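Gripper fingers, second attempt

2018-08-18

I've had a few evenings at the Stirkbridge workshop this month, so there is progress to write up on the hand-held grippers. Last time the fingers were solid and they were useless on cloth. They pushed it away before they closed on it.

The new ones are hollowed out on the inner face, so they give a little when they meet something. I printed the first pair at home on the old Nevmont, which took 162 minutes and came out stringy. Ruth Bainbridge let me use the workshop's printer for the next pair and those were much cleaner. They are yellow, as that was what was on the spool.

The mounting frame has more slots in it than it needs. I kept moving the pivot and each time I cut a new slot instead of redrawing the part. It weighs less now, at least.

I did have trouble with the servo lead. It ran too close to the hinge and the insulation wore through, so I rerouted it and put sleeving over the worst part. The supply is still the 600 mA one from my Malport box and it sags if the fingers are held shut for long. I have a 1000 mA one on order.

T-shirts are the test I care about. 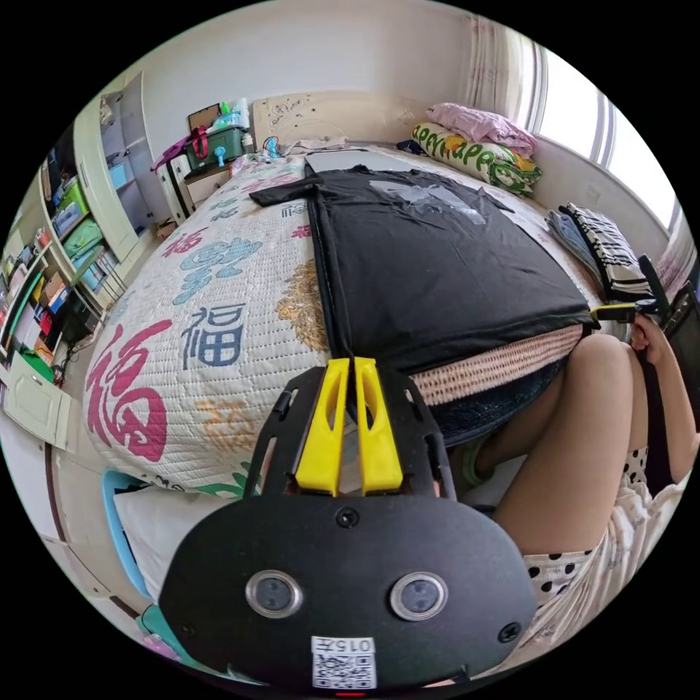 A hem is harder than a sleeve, I think, with two layers that want to slide over each other. I may try a thin rubber strip along the tips, glued at one end only so it can be peeled off again. Ruth suggests roughening the plastic with coarse paper first, which costs nothing, so I'll do that before buying any rubber.

The drawings for version 2 will go up once I've corrected the hole spacing.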